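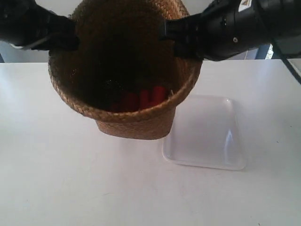 Session 4: Bringing a product to market through dealers

Course handout, Trade and Retail Marketing. Revised 2018-08-07.

Reading before the session: the Fleretti case, all of it, including the price table at the back. Bring a calculator.

1. Background to the case

Fleretti makes road and touring bicycles. It sells only through independent shops and has no web shop of its own. In June it replaced its main touring model, the Mandonora, with a redesigned version that uses a different frame, a different fork and a new set of wheel sizes. Parts from the old model do not fit the new one.

Its main competitor in the case is Drallport, which sells through a chain of large sports stores and also direct to the customer. Bortolotti is a wholesaler. It carries spares for both makes and does not sell complete bicycles.

2. Terms used in the session

Sell-in: goods sold by the maker to the shop.

Sell-through: goods sold by the shop to the rider. A launch can have high sell-in and low sell-through, and the maker may not see the problem until the next order round.

Pre-season order: an order placed before the selling season, usually at a better price, with fixed delivery dates.

Run-out stock: the old model still held by shops when the new one is announced.

Margin: selling price less cost price, given as a share of the selling price. Do not mix this up with mark-up, which is worked out on the cost price. Marks were lost on this last year.

3. The launch

Fleretti showed the new Mandonora to its dealers before the press saw it. The event ran over two days, with a factory visit on the first and test rides on the second. Dealers were asked to place a pre-season order before they left.

The case gives the total ordered at the event as 1,531 bicycles. It also states that 69 shops placed an order. Note that the average per shop hides a wide spread: the 7 largest dealers are listed separately in the table, and you should take them out before you work out what a typical shop ordered.

Shops still holding the old model were offered a credit, paid after six months against proof of sale. Several dealers objected to the delay. Consider what it does to a small shop that has to pay for the new stock in the meantime.

4. Points to note

The price of the new model was set before the dealer margin was agreed. Look at the order of events on the second page of the case.

Drallport cut the price of its own touring bicycle in the same month. The case does not say whether the two decisions were linked, so do not assume it in your answer.

Bortolotti agreed to keep spares for the old Mandonora for 6 years. Fleretti did not mention this in its press material.

5. Work for the seminar

Work out the average order per shop, with and without the largest dealers.

Write one page on the run-out credit from the point of view of a small shop. Say what you would have asked for in its place.

Draft the opening paragraph of a press release for the new model, written for the trade press. Keep it under eighty words and leave the technical details for later paragraphs.

Hand in the written page at the start of the seminar. The figures can be in pencil.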